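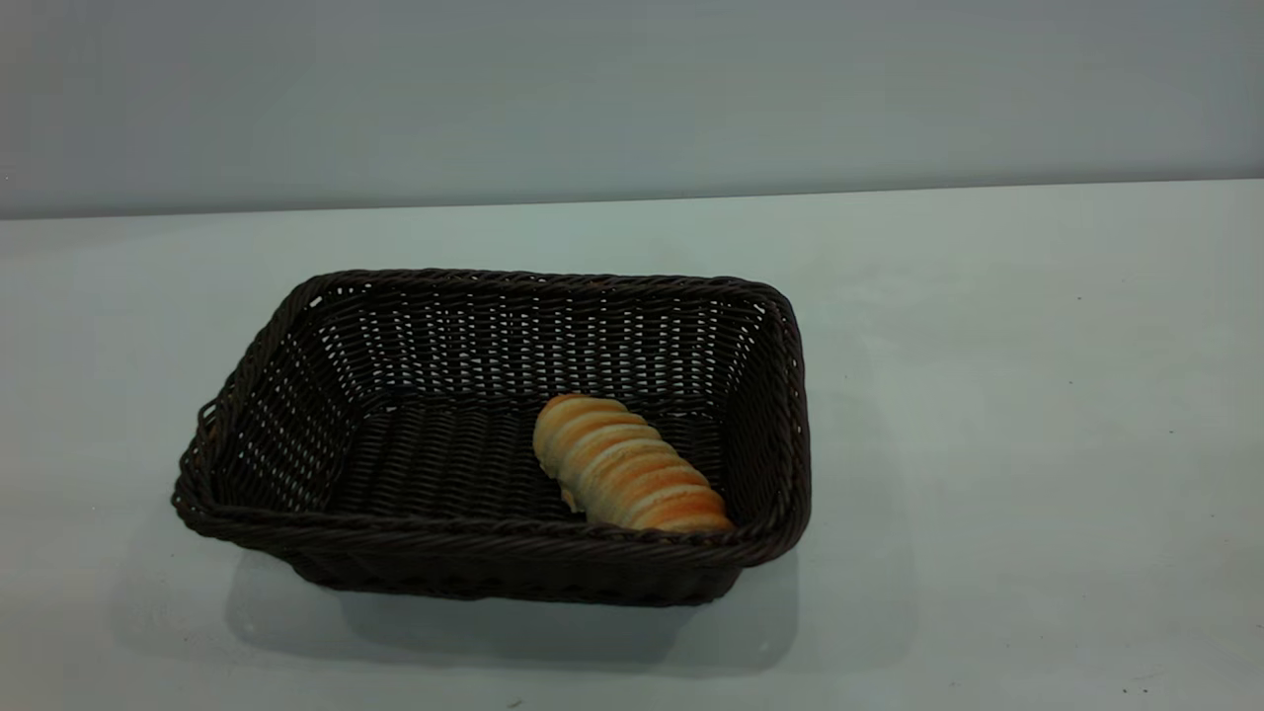 Robotics and Automation > Student projects

Arm catches the basket rim when placing a bread roll

Afiq Yeoh

I'm in a second-year automation course and our term project is a small packing cell. The arm has to pick up a bread roll, carry it to a wicker basket and set it down inside. It goes into the basket, then the sequence runs again. Our team is called Dremitz and we have 4 weeks until the demo in March.

Picking is fine. Placing is where we lose marks. The fingers come down over the back right corner of the basket and on some runs they touch the rim on the way in. The basket is light, so it slides, and then every place after that is off. On other runs the roll drops from too high and ends up leaning on the side.

We teach the points by hand in Amimine and play them back. No vision, no force sensing. Speed is set at 60 per cent for the whole program. We aren't allowed to glue the basket to the table.

Things we have tried:
Lowering the release point (more rim contact)
Raising the release point (roll tips over)
Turning the wrist a quarter turn, which helped a bit, but then the cable got tight

Does anyone have a better way to set up the approach?

Qistina Sinaga

I did this project last year with a deeper basket. Your approach point is too close to the corner. Move it in toward the middle and make the last part of the move straight down, as a linear move. If the move from the pick to the release point is a joint move, the fingers swing through an arc and the arc is what finds the rim.

What worked for us:

1. Jog the arm over the centre of the basket with the roll in the fingers, well clear of the rim. Save that as the approach point.
2. Go straight down until the low end of the roll is nearly on the floor of the basket. Save that as the release point. Teach it with a roll in the gripper, as the roll hangs lower than the fingers do.
3. Run the approach and release at low speed and keep the fast speed for the travel between pick and basket. At full speed our arm was still swaying when it started down.
4. Add a wait of 1,000 ms at the approach point. You can shorten it later.
5. Check the cable at the release point as well as at the pick. You have it hanging in a loop beside the arm. Leave enough slack for the wrist turn, but tie it so the loop can't drop into the basket.

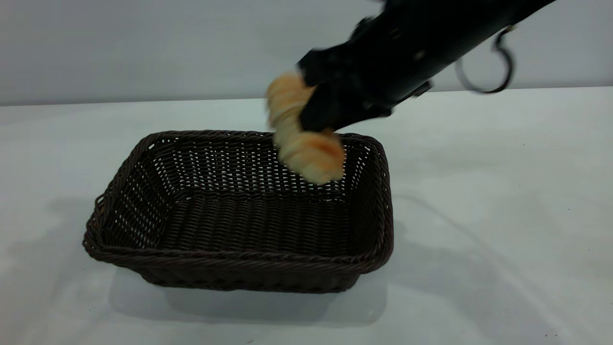

6. Back out along the same straight line before you let the arm travel. We forgot this and dragged the basket on the way out.

For the sliding, ask if you can put a non-slip mat under the basket. Our instructor said no glue and no clamps but a mat was fine.

Drarnudach

Use a bigger basket.

Gulyás

Agree with the straight down move. Also check how wide you open the gripper at release. If it opens fully, the fingers can hit the side of the basket even when the approach is good. We set ours to open only a little wider than the roll, then fully once it was clear of the rim.

Rolls vary too, so test with 2 or 3 different ones. A stale one is easier to grip but don't teach your points on it if the demo uses fresh.

Afiq Yeoh

Thanks. It was a joint move the whole way. I've changed it to linear for the last part and will try the narrower opening tomorrow. The basket is supplied by the course, so we can't swap it. I'll ask about the mat.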